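Wolport Mending Words: a word list of clothing repair terms

README

G'day, and thanks for downloading this thing. Wolport is a word list I've been building on and off since my nan died and I realised half the words she used for fixing clothes weren't written down anywhere I could find. It has 2743 entries at the moment, nearly all in English, with regional spellings and a plain-language meaning for each one. I'm Ibsa Zeleke, I do the collecting. Hiu-tung Ko does the checking and is much stricter than I am (you'll be glad of it).

What's in the folder

There's one big spreadsheet file, terms.csv, and a smaller one called sources.csv. Every term has a row number, the spelling, any other spellings, the meaning, the sort of job it belongs to (darning, hemming, patching, fastenings, laundering or "other") and a code for where I got it. Of the full list, 1588 entries have an example sentence. The rest don't yet, sorry! I write them in batches with a cuppa and I run out of puff.

We do the checking at a long white table with power points set into the top, which matters more than you'd think when two laptops are both on their last legs by 3 pm.

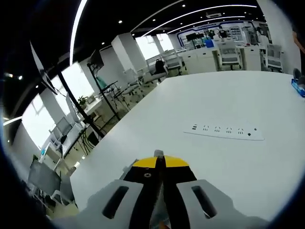
Where the words came from

Mostly from letters and phone calls. I put a notice in the Clastholm craft newsletter asking people what they call the bit of thread you leave hanging at the end of a darn, and the replies kept coming for months. Some came from old pattern leaflets, but I only took single words and wrote the meanings myself, so there's no copied text in here.

Colour names drove us up the wall. One person's charcoal is another's slate, and we ended up filing all of it under "grey, dark" with the local names in the other spellings column. Same with felt, which some of our letter writers use for any thick wool that's been through a hot wash. 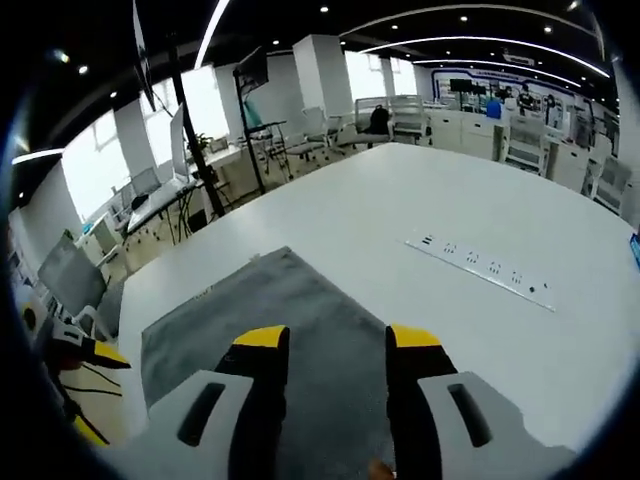 Dark grey felt on the big table.

How we checked it

Hiu-tung pulled 200 rows at random and went through them against the letters. She found 43 she wanted changed, mostly meanings where I'd been too cute, and I've fixed every one of them. If two people gave different meanings for the same word, both are in there, numbered. I haven't tried to pick a winner.
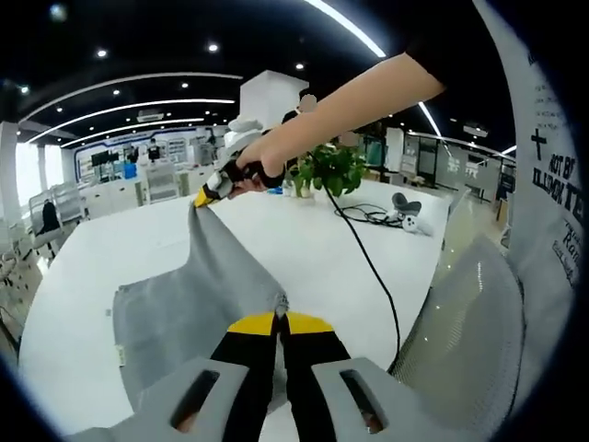 A few terms belong to more than one job. "Catch down" turned up for hems and for linings, so it's got two rows with the same spelling. If you're sorting by spelling alone you'll think you've got duplicates. You haven't, please don't delete them!

Known problems

The laundering section is thin. Accents can go funny in older spreadsheet programs: if Mạch in the sources file comes out as gibberish, open it again as UTF-8.

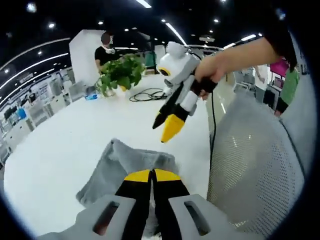 I've also got a shoebox of replies I haven't typed up, and they lean heavily towards buttons and press studs, so the fastenings section will grow in the July version.

Using it

Use it for whatever you like, including paid work, as long as you mention Wolport somewhere. Narnico, the little lookup program Hiu-tung wrote, reads terms.csv straight from the folder with no setup. Corrections are very welcome. Put the row number in your message and I'll usually get to it on a Thursday.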